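**Suturing practice pads: rules for tail length and spacing** (Skills Room board, Stimcombe)

---

**G_Kuusk** (moderator)
November 8, 2021

Members are reminded that the suturing station will be assessed again in December. Several requests have reached the moderators for a clear statement on thread length, needle hold and the care of the tissue pads. The present guidance from the Zeltham handout is as follows.

- Cut the working thread short enough that it does not loop over the wrist of the instrument.
- Keep both instruments close to the wound. Long reaches drag on the tissue.
- Do not pull on a stitch to test it. Let the knot sit.

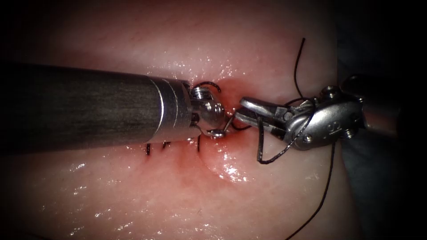
Members should also note that the area beside a finished row of stitches is to be left alone. Placing a second row next to the first weakens both, and the assessors will not mark it. Please post corrections in this thread and not by private message.

---

**ksz_hudadthorpe**

Thank you for the statement. I must disagree with the first point. At Hudadthorpe we were taught to begin with a longer thread and trim as required. A short thread leaves very little to wrap when tying, and the learner ends up tugging at the wound to gain a few millimetres. A small loop over the metal is a nuisance, but it can be cleared in a moment.

Kęstutis Zariņš

---

**a.soriano**

I agree with Kęstutis for a running stitch. For single stitches I would keep the handout as it stands. The two ought to be listed separately, and the present wording does not do so.

May I also ask that the needle be given its own paragraph? Most marks at the last assessment were lost on the handover from one grasper to the other, and the handout has a single line on it.

---

**G_Kuusk** (moderator)

The point about separate listings is accepted. The wording will be changed before December. On the matter of the needle, I have asked my brother to supply the text he uses with the evening group, which he has kindly done. It follows in full.

> **Passing and placing the needle**
>
> Hold the curved needle in one grasper and keep the other near the point where the stitch is to go. The second instrument may control the thread, but it should not press into the tissue while it waits.
>
> Bring the needle in square to the surface and turn the wrist through the curve. Pushing in a straight line tears the pad and bends the needle.
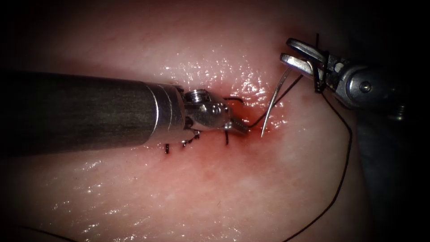

> *Gediminas Kuusk*
>
> The thread between the two instruments should be kept in view at all times. Learners who lose sight of it tend to catch it in the jaws on the next pass. Serrated jaws will fray the thread if it is gripped repeatedly at the same place, so take hold of it at a fresh point.

---

**jbite**

I have no quarrel with the needle section, apart from the word "square". On a domed pad the surface slopes away, and learners who aim square to the bench go in too shallow on the far side. I would suggest "square to the tissue at that point".

On thread length, I side with the moderator. I have tied these both ways and the long thread costs more time than it saves.

Jaanus Bite

---

**ksz_hudadthorpe**

With respect, time is not what is being marked. I would sooner see a slow knot that holds. I do support the change to "square".

---

**a.soriano**

Could someone confirm whether pads may be turned over and used again? The Kazlauskienė sheet says yes and the Zeltham handout is silent.

---

**G_Kuusk** (moderator)

Pads may be turned over once for practice. A fresh pad is required for assessment. The phrase "square to the tissue at that point" has been adopted. Thread length remains open, and members may continue to post on it here until the revised handout is issued.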